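Handout 5: Reading a product offer. The Morow two-arm bench kit
Course: Buying and Living With Automation (evening group)
Tutor: Bernadette Gautier. Notes typed up by Jarrah Cartwright, last changed 08/12/2023

Bring this to the session, plus the price sheet from last time. If you lost the price sheet ask Huia Tamihana, she has the spares.

1. What is on offer

Morow sell a bench kit. Two arms, a gripper on each, a camera at the wrist, a fixed camera looking over the table, software, and a year of phone support from Fandine, who are the dealers here. You don't buy from Morow direct. Everything goes through Fandine, including complaints, remember that for section 5.

Price on the sheet: 3849 for the starter package. Arms are not in that! Read the line again if you missed it, most of last year's group did. Starter package = grippers, cameras, mounts, software licence, support. Arms are bought or hired on top. The hire figure is 3000 for a term, deposit extra, and Fandine want the form back before they will book the van.

So first excercise, on your own, ten lines max: write out what a small workshop would really pay in year one. Say what you assumed. If you assumed they already own arms, say so.

2. The task we judge it on

Same task for every kit on this course so we can compare. Put a bottle in a cup. Sounds like nothing. Paper cups are light, they shift if you brush them, and the bottle has to go in from above and be let go without the cup going over. 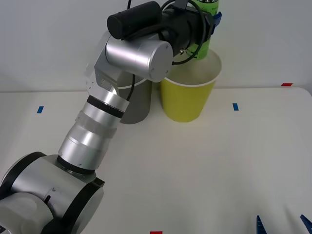
What to look for when you watch a kit do this:
- does the arm come over the top or in from the side
- how much room is left between bottle and rim
- where do the cables go when the wrist turns
- does it let go early, late, or only when told
- what does the other arm do meanwhile (parked? in the way?)

Don't write "works well". Bernadette will send it back. Write what moved and what happened to the cup.

Cables: the brochure drawing has none. Every kit has them. Ask where they run, ask how long they are, ask if a spare set is in the box. For Morow the answer to the last one is no, they're a separate line on the order form.

3. Setting out the table

Set-up matters more than the sales talk. A kit that does the job once from one starting spot has told you very little. You want the same start, again and again, then a slightly different start, then a silly one.

Tape is the cheap way. Bits of coloured tape on the top, things go back to the tape between goes. Fandine's own booklet tells you to do this and then gives no plan for where the tape goes, so Anahera Pirihi drew one for us, copy on the course page. Use hers. Please don't invent your own colours half way through, we had that in April and the results could not be compared at all.

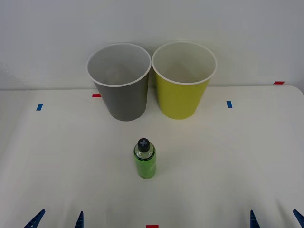 Points from the booklet worth keeping, in my words:

Plain top, plain wall. Shiny surfaces upset the cameras. If your bench is shiny, cover it, and check the cover lies flat.

Light from more than one side. Shadows are fine if soft. Hard ones are trouble.

Both arms back to the start pose before each go. The software has a button, it's slow, wait for it. Do not push the arm by hand to hurry it along.

Write the start down before you press run. Afterwards is too late, you will remember it wrong.

4. Grippers

This is the part of the offer where the money is, so spend time on it. Two-finger, pointed, wide opening. They come fitted. Replacement fingers are sold in pairs only, and the small print says wear is not covered. Ask what counts as wear. Flynn Paewai asked on our behalf and got a polite letter back with no answer in it. Letter is in the course folder.

Questions for the group:
Narrow fingers are good for what? Bad for what?
Would you want a soft pad?
What would you pick up in your own workplace, and is it rounder, heavier or floppier than a bottle?

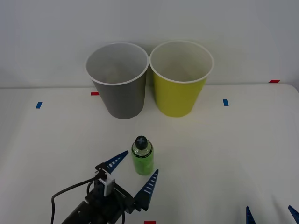

Approach is the word for how a gripper gets to the thing before it closes. The booklet gives it half a page, it deserves more. Coming in low you need clear table on both sides, coming from above you need height. With two pointed fingers spread wide, one tip to the left of the bottle and the other just below and to the right of its base, you can see how much open table the hand wants even for something that small. Now put a second bottle close by. And a third. Ask Fandine to demo with clutter, and if they say that is a paid extra (Ashby were told this) get it in writing with the price.

Also ask about: opening width, weight limit, whether the limit is for one hand or both together. The sheet gives one number and doesn't say which. Leave it blank in your table for now, do not guess.

5. Who said what

Two places we know have had the kit on trial. Neither is paid to say anything. Short versions, full notes in the folder.

Ashby: had it for a term on hire. Liked the software, clear screens, new staff picked it up fast. Did not like phone support, hours too short, and the person who rang back hadn't read the first message. Sent it back at the end, said the cost of the hire plus starter package was hard to argue for with the work they had.

Surnville: bought. Use it for training, so a slow kit suits them. Said the wrist camera was the thing that sold it, becuase learners can see what the hand sees. They ran more than 17 learners through it before anything needed replacing, and then it was a mount, not an arm. Fandine swapped it without fuss.

Note these do not contradict each other. Different jobs. In your write up, say which of the two your own workplace is closer to.

6. The two camera views

Fixed camera for the whole table. Wrist camera for the close work. The offer makes a lot of having both and fair enough. But they answer different questions and you should mark them separately.

Fixed view: can you tell where things are in relation to each other? Does the arm block it at the moment you need it most? If so, can the mount be moved, and do you need a tool for that?

Wrist view: do the fingers stay in shot? Is the picture steady when the arm stops? How much do you lose when the hand is turned away from the work?
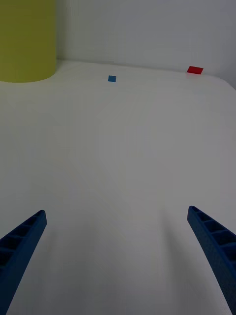

Saving pictures: the software keeps them from each go until you clear it. Nothing in the offer about how much space you need. Flynn filled a laptop in an afternoon. Budget for a drive, put it in your year one sum from section 1 and go back and correct the total.

Naming files: date, your initials, go number. No spaces.

7. Contract bits

Read these yourselves before we meet, we won't have time to go line by line.

Licence is per bench. Two benches, two licences. Licence stops when support stops, so after year one you pay or the screens go grey. Renewal price not on the sheet. Ask.

Delivery is kerbside. Someone has to carry it in.

Return within the trial period, all packing kept. ALL of it. Ashby binned the foam and were charged.

Training day: included for the starter package, one day, your site, up to five people. Travel is charged beyond a distance they don't state.

8. What to hand in

One side of A4, no more. Year one cost. What you saw on the bottle and cup task, plain words. One thing you would ask Morow and one you would ask Fandine, and they should be different questions. Then yes, no, or hire first, with your reason.

Table template is on the course page under Anahera's tape plan. Hand in to Huia or email Jarrah. Late ones still get read but not marked.

Next handout: service plans and what happens when the dealer closes.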